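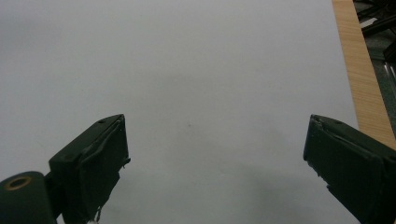

The Great White Worktop Debate, Part Three

Regular readers will recall that in April we asked which surface people wanted for the new shared tables, and that we received 300 replies, most of them about parking. The remainder favored plain white. So plain white it is.

The arguments for white are well known by now. Small screws show up on it. So do crumbs, pencil marks, glue, and the ring from your mug, which you will swear was there before you sat down. Levente Borbély, who voted for gray and would like that on the record, has pointed out that a white table looks clean for exactly as long as it takes someone to put something on it. He has since been seen wiping his down twice before lunch.

A few notes on care. Use the Femport spray and a soft cloth. Please leave the Wuvico scouring pads at the sink, where they can only hurt the pans. Cutting happens on a mat, and a folded newspaper does not count as a mat – we have the thin straight lines on the old table in room 8 to prove it. Tape comes up best if you pull it slowly and low, almost flat against the surface. If it leaves a sticky patch, warm water first, complaints second.

Clear the whole top when you finish, including the corner you were saving for later. Projects left overnight go on the Zalewska shelves, with your name on them in letters a stranger could read.

Swatches for the chair seats will be out on Saturday morning from ten. There are nearly 500 colors in the book. We have circled four.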